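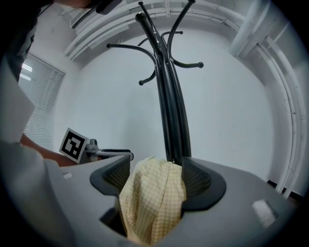 Checkered cloth, with a black metal coat rack behind it.

Unit 4: Drying Out Soft Goods and Contents
Instructor: Niloufar Golestani

Reading before class: Niletti workbook, chapter on contents handling. Bring your moisture log sheets from Unit 3.

1. Sorting
Contents come out of the affected rooms before the carpet crew starts. Sort into restorable, non-restorable and undecided. The undecided pile goes to the customer for a signature – never to the dumpster. The practice loss we use this term (the Wannasri job) has 281 line items, and 13 of them were left undecided at the end of the first day.

2. Water category and fabrics
Category 1: most washable fabrics can be laundered as usual.
Category 2: pre-rinse, then launder with a disinfectant the care label allows.
Category 3: porous items such as pillows and carpet pad are normally thrown out. Write down who approved it.

Check dyes before wetting anything further. Press a damp white towel on a hidden seam and look for color transfer. If the dye moves, keep that item apart from the rest and call the textile shop.

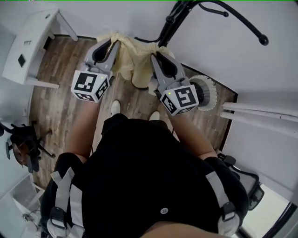
Wood-look plank flooring in a small room.

3. Drying room setup
Keep relative humidity under 60 percent at all times. Leave space between hanging items. Air movers point along the wall, not straight at the fabrics. Read the hygrometer at the start and end of each shift and enter both numbers in Lorker under the job's Contents tab.

Planks and laminate get their own readings. Use the pinless meter first, then pins at the seams if the customer agrees. A dry surface says little about the subfloor – take a reading in an unaffected room for your dry standard.

4. Paperwork
Tag numbers on the Skoltix sheet must match the tags on the boxes. Pack-out forms are signed before the truck leaves.

Quiz next session on sections 1 and 2, 20 points. Log sheets are due at the same time.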